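## 4. From Request to Cake

The previous section described how the orders were collected. We turn now to what happened between the first message from a customer and the moment the cake was cut. The material is 23 orders for custom birthday cakes, all placed with four bakeries in Nadthorpe, and all meant for a parent or grandparent of the person ordering. We kept to that group on purpose. Cakes for children tend to follow a known character or color, and the bakers told us they could almost quote the price before the message was finished. Cakes for older relatives are harder to place. The person ordering often wants the design to say something about a long life, a trade, a village, or a habit, and has to get that across to a stranger in writing. 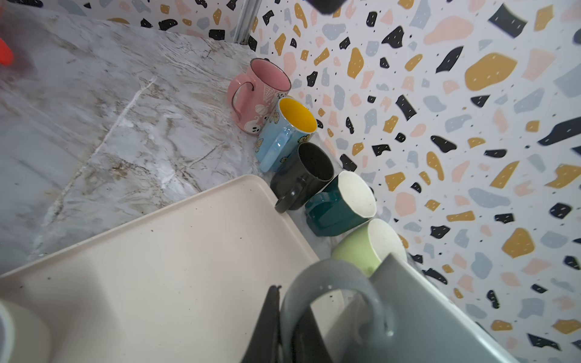

*Irja Lindqvist and Radosław Bednarek*
*Staneo Food and Household Group, Nadthorpe*

### 4.1 The first message

Most first messages were short. They gave a date, a number of guests, and a single idea for the top of the cake. Flavor was left out of a good many of them, and the baker had to ask. When we read the messages back to the customers in the interviews, several were surprised at how little they had written. They remembered having explained much more. What they had explained, it seems, they had explained to a sister or a husband, and the message to the bakery was what was left over after that talk.

Reference pictures were common. Customers sent photos of other bakers' cakes, of garden tools, of a boat, of an old house. Bakers had mixed feelings about these. Aleksi Karppinen, head decorator at Halonen, prefers a photo of the real object to a photo of someone else's cake. A cake photo, he told us, brings along a set of choices the customer has never thought about, such as the height of the tiers and the finish of the icing, and these then become part of what is expected. A photo of the object leaves those choices open. He asks for one whenever he can, and he asks for it early, before any talk of price.

Two of the bakeries used the ordering form in Flivlow, and the other two took orders by phone, by message, or at the counter. The form has fixed fields for size, flavor, filling, and allergies, followed by an open box for the design. Orders that came through the form were more complete at the start. The open box, though, was filled in much as a message would have been: one idea, a few words on color, and a note that the baker could decide the rest. The form did not change how people described a design. It only made sure that the other questions had been answered by the time the design came up.

### 4.2 Settling the design

In 5 of the orders the design changed so much after the first message that the finished cake had little in common with the original idea. These changes came from the customer in every case. One woman began with a plain sponge with fruit on top and ended with a sculpted beehive. Another asked for a sewing machine, then thought her mother might take it as a remark about her age, and went over to flowers. The baker had by then made the small fondant spools, and they were put among the flowers.

Smaller changes were routine. The most frequent was a change in the writing. Families could agree on the shape of a cake in one evening and then spend a week on what it should say. Customers whose parents shared a celebration had particular trouble here, as the two birthdays were often some weeks apart and neither name was supposed to look like an afterthought. Several solved it by leaving the names off and using "Mom and Dad" or "Grandma and Grandpa." One customer had no writing at all, and told us that the cake looked expensive that way.

Price came up later than we had expected. The bakers named a range at the start, and few customers asked what would put them at the upper end of it. Sculpted parts were the main cost, because they are done by hand and cannot be started too early. Small repeated pieces also took a lot of time. Onni Saarela, who works alone from a home kitchen, said that customers think of one large figure as the costly thing and of a ring of small ones as decoration, and that for her hands the ring is often the bigger job. She has begun to list the small pieces on a line of their own in the quote.

We noted how each baker recorded the agreed design. Halonen uses a drawn sheet with the colors written in. Saarela keeps a notebook and reads the entry aloud to the customer over the phone. The remaining bakeries relied on the message thread. None of these was clearly better in our material, but the thread caused the most searching. In one case a request for less sugar in the filling sat between two messages about parking, and it was missed.

### 4.3 Pickup and transport

Almost every customer mentioned the drive home without being asked. A tall cake in a passenger's lap is a memorable thing, and the interviews were full of speed bumps. Bakers gave advice on this at pickup, and the advice was much the same everywhere: a flat surface, a cool car, and no sudden braking. The trunk was recommended over the seat, as seats slope backward. Customers used the seat anyway, or the lap, in order to keep an eye on the box.

Parts that stood upright were sometimes sent along in a separate container and put in place at home. Customers who had to do this were nervous beforehand and rather pleased afterward. One of them, Iddrisu Nutsugah, had driven to his parents' house with a sugar heron in a shoebox. He pushed it into the cake in the kitchen while his father was being kept in the yard, got the angle slightly wrong, and left it. He said the lean made it look more like a heron.

Storage was a weak point. Custom cakes are higher than the shelves in a home refrigerator, and few customers had measured. Shelves were taken out, milk and vegetables were moved to a neighbor, and in the colder months the cake was put in a garage or on a closed porch. Bakers could ask about this when the order is placed, and one has now started to do so.

### 4.4 Cutting and serving

We had planned to ask only about the order itself. During the first interviews it became clear that people judged the cake largely by what happened at the table, and so we added questions on serving. The answers cover the place of the cake in the meal, who cut it, what was drunk with it, and what was left.

**Figure 4.** Light blue mug with a yellow-orange interior. 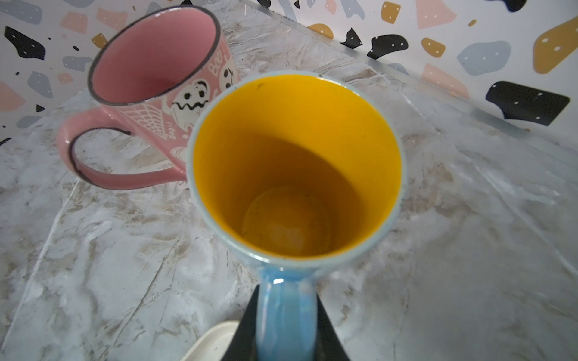 Coffee was served with the cake in most homes and tea in nearly all the rest. Where the celebration took place in a restaurant, the cake came out after the main dishes, and guests were often too full to eat more than a thin slice. At home it was more usual to serve the cake in the afternoon, with a lighter meal before it or none. Customers who had done both in different years preferred the afternoon. The cake got more attention, and there was less of it to take away in boxes.

Cutting was put off for as long as possible. Guests wanted photos first, and then the person being celebrated did not want to be the one to spoil the design. In 7 households the sculpted part was lifted off whole and kept, in some cases for months. It was still on a shelf in the living room when we visited one couple in March. The bakers know of this practice and do not encourage it, but they do not argue with it either. Karppinen makes the base of his figures as a separate disk so that they come off cleanly.

Nearly everyone had an opinion on fondant. Guests peeled it off and left it on the side of the plate, and customers saw this and felt that part of what they had paid for was being thrown away. Buttercream under the fondant helped, since the slice still looked finished once the outer layer was gone. Flavors were mostly mild. Customers chose vanilla, lemon, or a light chocolate with older guests in mind, and in a few cases the parents later said that they would have liked something stronger.
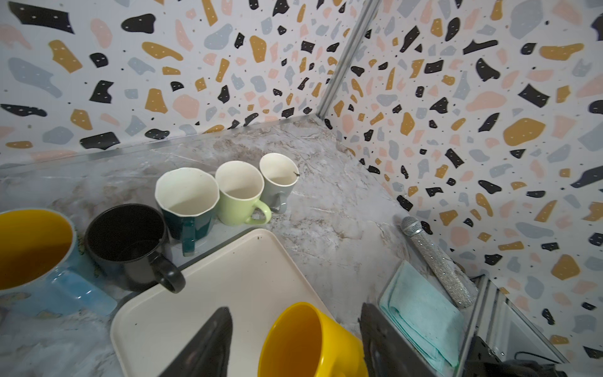
Portions were also hard to judge. The guest number in the order was usually the number invited, and the bakers added a margin to it, and then slices were cut smaller than planned because the cake was rich. The result was a lot of leftover cake. It went home with guests, to work the next morning, and into freezers. Customers did not count this as waste, and a large cake was seen by some as part of the honor being shown. The two bakers who offered a smaller decorated cake with a plain tray cake beside it said that customers liked the lower price but worried about how the table would look.

When asked whether they would order again from the same bakery, customers spoke first of the messages and only then of the taste. Quick replies were remembered well. So was a sketch, even a rough one sent from a phone late in the evening. The one customer who said no had been happy with the cake itself. She had waited several days for an answer about the color of the ribbon, and had bought a ribbon in the meantime.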